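Local referral panels and the handling of early-stage extremism cases
Speaker notes, Thursday session, second slot
Speaker: Inese Mockus

Opening

Thank the chair. State scope straight away: referral panels at district level, adults only. The school route is covered by Reet Krūmiņa after the break, so send any questions on under-18s to her.

Definition for this talk: a referral is a written concern about a named person, passed to a panel by a public body, a faith organisation or a member of the family. A phone call with no written follow-up is not a referral, and was left out of the data.

Slide 2 - the case set

139 referrals, all closed, from the Skasthorpe and Romness panels. Both use the same intake form. Godinho supplied records too, but its form merges religious and far-right concerns into one tick box, so its cases could not be coded and are left out. Say this clearly. It was raised last time.

Coding was done by Mārtiņš Rozīte and Zane Navickas, working separately. Where they disagreed, the case went to a third reader and the reader's decision stood.

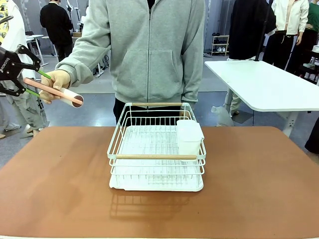
The unit of analysis is the referral. If one man was referred by his employer and later by his mosque, he appears twice. This matters when people quote the figures as if they were a head count. Ask the audience not to.

Slide 3 - who refers

Three main sources: housing officers, probation, and congregations. Congregations wrote the longest forms and waited the longest before sending them. The interviews suggest two causes. The first is worry that the form goes straight to the police. The second is that in earlier years no reply came back, so the sender never learned if the concern had been looked at.

Do not present the delay as reluctance. In the interview notes most congregations had already tried something of their own: a talk with the imam or pastor, a word with the parents, a change of study group.

Pause here for the handout with the blank intake form.

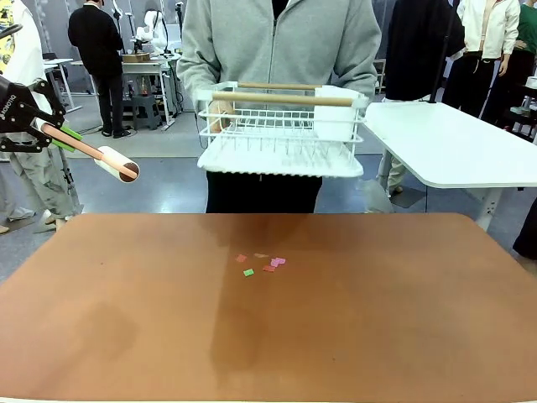 Slide 4 - thresholds

The panels sort each case into no action, support offered, or passed to police. The wording of the middle category differs. Romness requires "a stated attachment to a violent cause". Skasthorpe accepts "a marked change in associations". The second is looser and draws in more people who have only changed their dress or place of worship. Read out both wordings in full, slowly.

If asked about Dullent: it has a draft threshold, not yet adopted. Rimantas Rozīte has the text and is in the room.

Slide 5 - the support stage 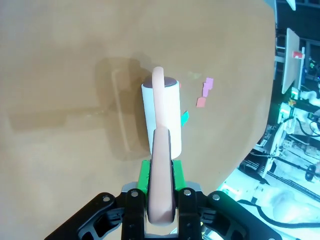
Support is voluntary, and the person can withdraw at any time without a reason. In practice each case has a mentor and a case officer, and both need to keep in contact for the plan to stand. Where the mentor post was vacant, officers carried cases alone, and these are marked separately in table 3.

Slide 6 - recommendations

One intake form across all panels, with separate boxes for type of concern.
A written reply to every referrer, even where the answer is no action.
The Romness wording for the middle threshold, pending review in January.

Questions. Repeat each one into the microphone before answering. Do not discuss individual cases.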